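Skistham
Working with us

Cell Operator (two-arm handling), Godlow site
Permanent, full time. Reference 867.

Skistham packs fruit and prepared snack trays for canteens, hospitals and schools. We have 111 people at Godlow, most of them on the packing floor. Over the past two years we have been moving part of the tray work from hand packing to robot cells, and we now need people to run them. Previous experience with robots is not needed. Experience of packing is, or of any job where you handle food or fragile goods for a whole shift.

What the job is

You will look after a handling cell with two arms. The arms pick up a piece of fruit, pass it from one gripper to the other and put it down where it is wanted. Passing is the part that takes the most setting up, as both grippers are close to the same piece and one of them must let go at the right point. You will load the cell, start and stop the routine, watch the pass, and write down what went wrong when it goes wrong.

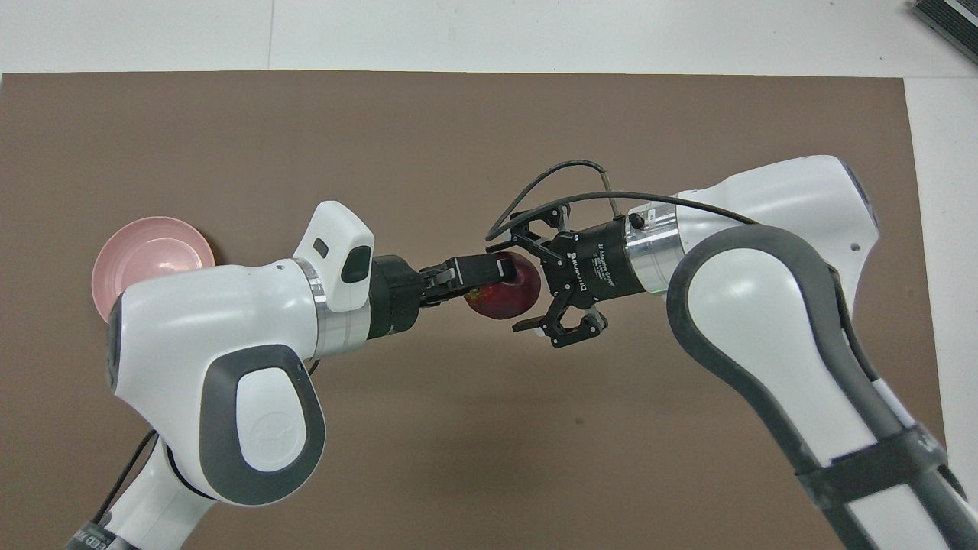
Apple held in one gripper, with the second open beside it.

A normal shift includes:

Checking the grippers, cables and clamps before the first run, and signing the sheet
Setting out bowls, plates and fruit on the mat to the layout given for that day
Running the routine from the operator's desk and stopping it if a piece is dropped or squeezed
Sorting marked or bruised fruit from the rest and recording it
Cleaning fingers, mat and table at each changeover
Handing over to the next shift in person, with the log open

You will not be asked to write code. You will be asked to change speeds and gripping force within set limits, and we teach you how. Faults beyond that go to the maintenance desk.

What has changed for the people here

Applicants usually ask about this at interview, so it is set out here. Hand packing on the apple and pear lines went from two shifts to one. No one was made redundant. Eleven packers moved to the cells, a few moved to goods-in, and some stayed on the line because they preferred it. Cell operators are paid one grade above packers.

The work is easier on the wrists and shoulders. It is also slower to learn and there is more standing still and watching, which does not suit everyone. Two of our operators went back to hand packing after their trial and kept their old grade. You talk to fewer people during a run than you would on the line. We now rotate operators between the cell and the line every two hours, at the operators' own request.

We do not set individual targets for the cells. Stops are counted by cell, and stopping a run because you are unsure will not be held against you. 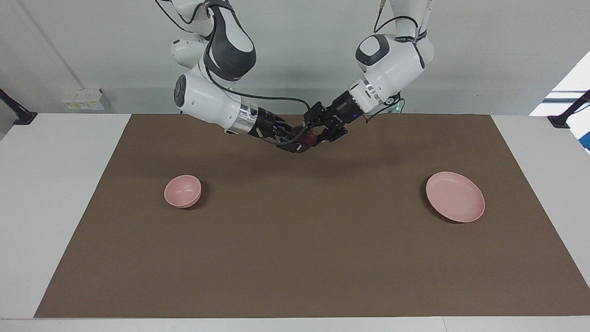
Godlow, November

The cell is being used at present for practice on single pieces with pink tableware. New starters train on this kind of set-up before they move to the Mahuika line, where the fruit goes into trays.

Training takes 11 weeks. The first four are spent alongside an experienced operator. After that you run the cell yourself with someone within reach, and there is a short practical check before you are signed off. Training is paid at the full operator rate from the first day.

What we ask for

At least a year in packing, catering, warehouse or similar work
Good enough written English to keep a clear log
Being comfortable saying that something is not right, including to a supervisor
Able to stand for up to two hours at a time (please tell us if you need an adjustment, we have seated desks)
A basic food hygiene certificate, or willingness to take one with us

Hours and pay

Early shift starts at 6 am, late shift at 2 pm, changing every fortnight. There is a shift allowance of £400 a quarter on top of the operator rate. Free parking, staff canteen, and a bus from Kurnetti that meets both shifts.

How to apply

Send a CV or simply a page about the work you have done to Smaranda Bogdan, Cell Operations, Skistham, Godlow, quoting reference 867. Current Skistham packers can apply by telling their shift lead and do not need to send a CV. Everyone invited to interview will spend an hour on the floor with an operator first and can ask them anything. Interviews will be held at Godlow, and travel costs are paid.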